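Drawing and Mixed Surfaces, Unit 2
Working on things that aren't paper
Handout by Gwenllian Jarman, 3 September 2025

Welcome back! Last time we stayed with charcoal and got our sleeves filthy. For the next stretch we leave the sketchbook shut and draw on stone, cloth, wood offcuts and old plates, and I have been looking forward to it all summer.

Why change the surface?

Paper is very polite. It takes nearly anything you put on it, and after a few years you stop noticing it's there. A beach pebble is not polite at all! It rolls, it has a dent right where you wanted an eye, and it drinks ink in one spot and refuses it in the next. You have to look at it before you decide what to draw, and that looking is most of what I want you to practice in this unit.

Eulalia Riquelme (she taught me, a long time ago) made us hold a stone for a whole class before we could pick up a pen. I won't be that strict. Ten minutes, please, with your phone in your bag.

Getting a surface ready

Stone: scrub with dish soap and let it dry overnight. Dark stones look lovely with white pencil, but it rubs off, so seal it.

Wood: sand along the grain, 200 grit to finish. If you want a glassy surface for fine pen, go up to 600 with very light pressure. One thin coat of gesso, then sand again.

Cloth: wash out the sizing first. Tape it flat over cardboard and leave the tape on until the paint has dried. Old cotton sheets are wonderful, better than anything sold as canvas.

Glazed plates: wipe with rubbing alcohol and then keep your fingers off. Paint pens only. These are for the wall, not for dinner.

Scale

Hui-mei Tsao's series Harier is the one I'll be showing slides of. She painted 2,792 bottle caps, each with a different bird's eye, and hung them in a stairwell so that you climb past them. Up close each one is tiny and fussy. From the bottom step they turn into weather. Then we'll look at Ya-wen Yip's Dromuno, a single drawing in house paint on a barn door, done with a brush taped to a broom handle. Same hand skills, totally different muscles! Notice how Yip lets the drips stay where they suit her.

Try both ends yourself. Take one simple motif (a leaf, a key, your own thumb) and draw it as small as you can manage, then as big as your arm allows. Keep the two side by side while you work.

To bring next time

Three surfaces of your own, at least one of them curved
A white pencil and a waterproof pen
A rag you don't love
Masking tape

Homework

Make a small set of five objects that belong together. Matching is fine, arguing is better. Write half a page on what the surface made you change. Lai-ching Chu will collect the pages at the door, and we'll hang the best surprises in the December show, where we have 40 hooks and one long shelf.

If you get stuck, turn the thing upside down and start from whatever mark you see first.
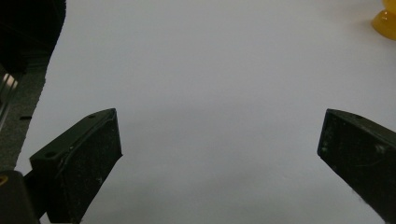
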